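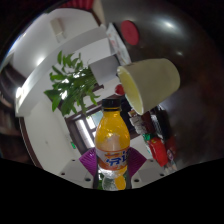
**1/** Notes on how the hill fort at Varemero was fed through the winter. Most writing on the place covers the walls. The supply rolls are duller and explain more.

**2/** The garrison on paper was 100 men. The ration returns never match that number. Bread was drawn for fewer men in summer, when detachments were down at the Stadier crossing, and for more in winter, when the muleteers were snowed in and had to be fed too.

**3/** Grain came up from the depot at Skakik. The road is passable for carts as far as the village of Mushi. Above Mushi it becomes a mule track with a loose surface and two fords.

**4/** Standard train: 60 mules. A mule going up carried grain for the fort plus its own fodder for the trip. On a short haul the fodder share is small. Past a few days it starts to eat the payload, and the quartermasters knew where that point was.

**5/** From Skakik to the fort was 9 days loaded, less coming down. Grazing was poor above Mushi, so fodder for the upper leg was stacked there in advance. The stack had its own guard and its own ledger, kept in a different hand from the fort's.

**6/** The track closed in November in most years. Everything needed until the thaw had to be inside the walls by then. The last train is usually the largest entry on the roll, and the one with the most animals written off.

**7/** Storage: 3 granaries, raised floors, stone piers, air gaps under the joists. The one against the north wall was the worst. Its returns show spoilage nearly every spring, and it ended up holding barley for the animals.

**8/** Issue was by volume, with a struck measure. The depot worked by weight. Damp grain swells, so the two sets of books drift apart over the winter even with no theft at all. Several officers were fined over this gap. I think at least some of them were innocent.

**9/** Firewood is the item people leave out. The slopes near the fort were stripped early. Later rolls have wood parties going down toward Stadier under escort, which took men off the walls in the same months the pay lists show the most sick.

**10/** Correction to my older thread: I had the Mushi guard relieved from the fort. It was relieved from Skakik. I misread the heading on the duty sheet. The distances I gave there are fine.

**11/** Still open: salt. It shows up in the issues and never in the deliveries. Either it came with a contractor who kept separate accounts, or it was entered under "sundries," a line that gets bigger every year.

**12/** Next thread will cover the mule contracts, mainly the clauses on who paid for dead animals.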